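Tuning collision padding and grasp filters for two-arm tabletop planning in Zulu

This tutorial covers the settings that decide whether the Zulu planner finds a path around clutter or gives up. It assumes you have finished the Skollstead workspace setup, have a scene that loads without warnings, and can run a single-arm reach from the command line. Everything is done in simulation. The default values were chosen for large, well-separated objects and will need changing for a kitchen counter.

Before you start

Check that you are on the current planner branch and that the scene cache is empty. A stale cache is the most common cause of results that do not match the config file. Run:

zulu cache clear --scenes
zulu scene load counter_a --check

The second command prints the number of collision bodies and the name of any mesh that failed to convert. Fix failed meshes first. A mesh that fails conversion is replaced by its bounding box, and a bounding box around a wire object fills in all the gaps you wanted to keep.

Step 1. Choose a collision shape for each object

Zulu offers three shape types: box, hull and parts. A box is the cheapest and is correct for appliances. A hull wraps the outer surface and treats the inside as solid. Parts splits the mesh into convex pieces and keeps hollow regions open. Set the type in objects.yaml:

microwave:
 shape: box
dish_rack:
 shape: parts
 max_parts: 36
bowl:
 shape: parts
 max_parts: 9

If an object has to be reached into, use parts. If the arm only has to avoid it, use box or hull. Raising max_parts on the bowl above 9 gave no better grasps in our tests and made each check slower.

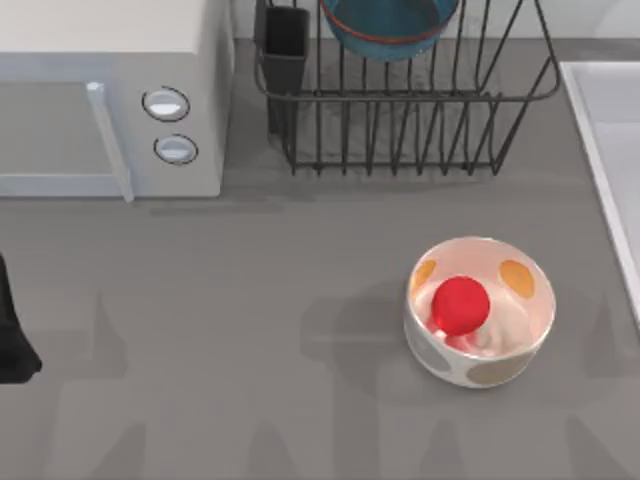 Padding is the distance added to every collision shape before a path is tested. It is set globally and can be overridden per object. With one global value, an object with open space round it and an object in a crowded row are treated the same way, and one of the two will be wrong. On this counter the microwave and the dish rack stand along the upper edge and the polka-dot bowl sits well clear of them towards the lower right, so the padding on the appliances can stay generous without closing off the approach to the bowl. The bowl itself needs a small value. Its contents lie inside the rim, and padding grows inwards from the wall as well as outwards, so a large value shrinks the opening until no finger pose is valid.

Step 2. Set padding per object

Distances are in millimetres.

padding:
 default: 10
 microwave: 20
 dish_rack: 15
 bowl: 2
 sink: 10

Reload the scene and turn on the padded view with the P key. Look down into the bowl. The padded walls should leave a clear opening wider than the fingers at their pre-grasp width. If they do not, reduce the bowl value to 1 before changing anything else. Do not set it to zero. The checker treats touching surfaces as a collision, and small rounding errors will then reject paths at random.

Step 3. Separate the target from its container

By default, Zulu merges objects that are in contact into one body. This is useful for a stack of plates and harmful for a ball in a bowl, where the planner would see the ball as part of the obstacle. Add the pair to the split list:

contacts:
 split:
 - [ball, bowl]

Then name the ball as the grasp target:

task:
 target: ball
 allow_contact: [ball]
 arm: auto

The allow_contact entry applies only during the final approach and the lift. At all other times the ball is treated as an ordinary obstacle. If there are other items in the same container, each needs its own pair in the split list. Leave them out of allow_contact unless you are willing for the fingers to push them.

Step 4. Filter the grasp candidates

The sampler produces 1000 candidates for each target. Most are of no use for an item inside a container, as the palm would pass through the wall. Filter them before planning:

grasps:
 samples: 1000
 max_tilt_deg: 25
 min_palm_clearance: 8
 seed: 494

The tilt is measured from vertical. A limit of 25 degrees suits shallow bowls. For a deep mug, use 10. The seed is fixed so that two runs can be compared. Remove it once tuning is finished, or you will be tuning to one set of samples.

Run the filter without planning:

zulu grasps filter --task pick_ball --report

The report lists how many candidates were removed by each rule. If palm clearance removes nearly all of them, check the bowl padding again. If tilt removes nearly all of them, the target frame is probably rotated, which happens with meshes exported with Y as the up axis.

Step 5. Decide how the second arm behaves

Setting arm to auto picks the arm with the shorter path. The idle arm then follows one of three policies:

hold: stays where it is and counts as an obstacle
retreat: moves to its rest pose before planning starts
yield: may move during the plan if it blocks the active arm

Start with retreat. It adds a little time to each run and removes a whole class of failures. Use yield only when the rest poses overlap the work area. Plans made with yield are harder to read in the log, because both arms share one time line.

Step 6. Plan and check

zulu plan --task pick_ball --runs 36 --log tune.log

The log gives one line per run with the result, planning time and smallest clearance. Sort by clearance and replay the lowest. If the low point occurs near the appliances, raise their padding. If it occurs at the rim, the path is probably valid and the value can be left alone.

Common errors

NO_GRASP_LEFT: every candidate was filtered out. Go back to Step 4.

START_IN_COLLISION: an arm touches a padded shape before it has moved. Reduce the padding on the nearest object or use the retreat policy.

TARGET_MERGED: the split list is missing a pair. The names must match objects.yaml, including case.

TIMEOUT_REFINE: a path was found but could not be smoothed in time. Tumelo Steyn's patch for the Closmont branch raises the smoothing limit and will be merged in November. Until then, set refine_passes to 1.

The Flundia exporter writes padding in metres. If you import a config from it, multiply every padding value by 1000 before loading.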